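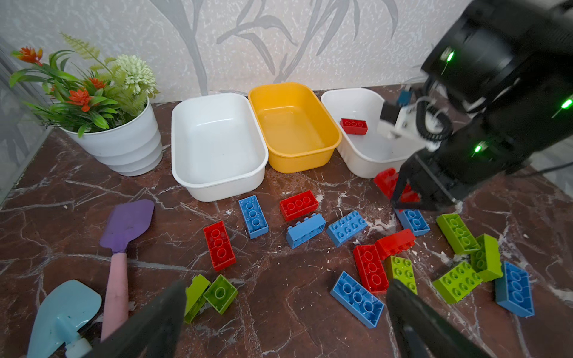 图2 深色大理石纹台面及台面上的白色花盆、塑料盒与彩色积木

期刊首页 > 室内环境与材料 > 研究论文
摘要 正文 图表 参考文献 下载

3.2 台面花纹对碎屑可见度的影响

家庭台面的清洁频率多由使用者目视判断,而目视判断受底色与花纹的制约。已有的问卷研究多把台面按材质分类,较少区分花纹。本节将台面外观分为纯色与脉纹两类,以入户记录的1,118份有效样本为基础,比较两类台面上浅色碎屑的检出情况。其中脉纹台面624份,其余为纯色台面。样本来自Grurnthorpe与Prokton两地,采集工作于2月结束。

检出率定义为受访者在站立位置自行指出的碎屑区域数与擦拭取样所得区域数之比。取样前不移动台面上的物品,照度控制在1,000 lx,低于该值的住户使用补光灯。擦拭布按网格编号后称重,称重前在恒湿箱内平衡。两名记录员独立判读,分歧处由第三人复核。

深色底面与浅色碎屑的亮度差较大,单从对比度推算,检出率应高于浅色底面。脉纹台面的结果与此推算不完全一致。白色及浅灰色纹理与碎屑的亮度接近,在纹理密集处,细粉状碎屑容易被视为花纹的一部分(深色脉纹台面的外观见图2)。颗粒较大的碎屑受影响较小,受访者多依据轮廓将其辨出。

台面物品的数量同样需要控制。Ratanaporn(Mayuree Ratanaporn)在Ross住区的调查中指出,小件物品较多时,受访者倾向于先报告物品之间的空白区域,靠近物品底边的碎屑漏报较多。本研究据此将物品覆盖面积作为协变量纳入模型,花盆、收纳盒等底面较大的物品按外轮廓投影计算,散放小件逐件计算后求和。

模型采用二项广义线性混合形式,以住户为随机截距,花纹类别、底色明度及覆盖面积为固定效应。花纹类别与底色明度的交互项予以保留。拟合由Plemo软件完成,残差检查未见明显的过离散。受访者年龄与视力矫正情况的敏感性分析列于附录B,各参数估计值见表4。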